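Posted in May
By the Tindivo staff writer

The returns room at Numden is on the ground floor of the Julgate building, behind the loading doors. The company takes back toys, pet goods and household items that customers have changed their minds about, and for most of its history people at long tables emptied the bags by hand. Now part of that work goes to robot arms. I spent a morning there with the shift lead, who has been with the company for 17 years and asked that I leave her name out.

She started on the tables herself. "You stood there, you opened a bag, you put your hand in, and you put each thing where it went," she said. "Eight hours. By the end of the week your wrists knew about it."

The arms came in last year. Management told the staff at a meeting in the break room, with 18 people present and a plate of sandwiches that she says was hardly touched. The first question was about jobs. The answer was that there would be no layoffs for the first year, and the company has kept to that. Two people have left since then and were not replaced.

"So you can say it cost two jobs or you can say it cost none," she said. "I've heard it both ways in the same lunch hour."

The soft things were the first surprise for her. She had expected heavy items to be the trouble, but weight is easy to plan for. Cloth and plush change shape every time they are touched, and the pads have to close on whatever fold happens to be there.
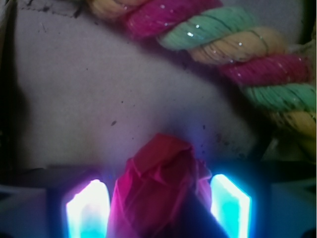 A soft item between the lit fingers of the gripper, with a braided rope behind it.

I asked what her day looks like now. She comes in at six, checks the log from the evening shift, and walks the stations before anything is switched on. She looks at the cables, the fingers and the tape. After that she mostly responds to stops. An arm that can't get hold of something will try again a few times and then wait, and a light comes on at her desk.

"In the beginning I was running all morning," she said. "I'd sit down and the light would go. Now I get to finish my coffee, most days."

The site handles 3,000 bags in a normal week. She doesn't think that number has moved much because of the arms. What has moved is who does which part. The simple bags go to the stations, and people get the ones with broken packaging, missing labels or something leaking.

"That's the part they didn't think through," she said. "The easy bags were your rest. You had a bad one, then you had three easy ones and you could look out the window. If the machine takes all the easy ones, a person gets bad ones all day."

Staff raised this with the operations manager, and the rota was changed. Anyone on the problem table now moves to another task after 60 minutes. She would like it to be shorter.

Paper bags brought their own set of problems. They fold in on themselves when something brushes the rim, and they slide.

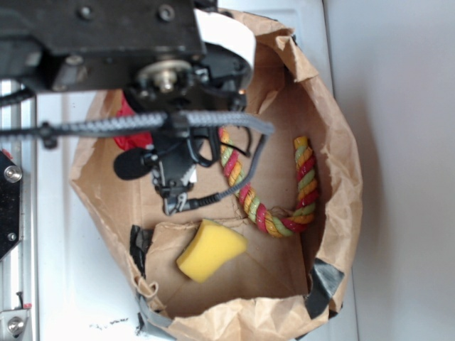
Tape was the answer the floor staff came up with, and it is still in use. A consultant from Mansour, the firm that installed the stations, had proposed a metal holder. It was tried and then put on a shelf. "Tape you can fix in ten seconds," she said. "You don't need to call anybody."

She has been trained to adjust some settings herself, a two-day course that came with a small raise. Four others on her shift have taken it. One of them was close to retirement and had to be talked into it, and is now the person the others go to when an arm keeps stopping. Two more were offered the course and said no. They prefer the tables, and so far they have been allowed to stay there.

I asked if she talks to the machines, as people in other plants have told me they do. She said she doesn't, but she has sworn at them. Long, bendy items are what she complains about most. A rope can lie one way in one bag and stand up against the side in the next.

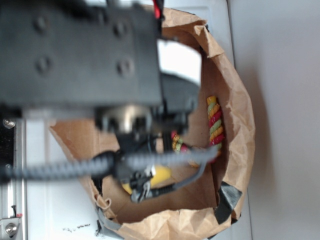 An arm reaching over an open paper bag, with striped rope and a yellow item inside.

Her wrists are better. She brought that up twice without being asked. She also said the room is quieter in a way she doesn't always like. The tables used to face each other, and people talked across them while they worked. The stations are in a row along the wall, and the remaining tables have been moved apart to make space.

"We talk at break now," she said. "It used to be all day."

More stations are planned, though she hasn't been given a date. She has asked for two things before they arrive: the tables pushed back together, and a second person on the early shift who can answer the light. She was told both requests were being looked at.

Contact the newsroom | Copyright Tindivo, all rights reserved | Back to top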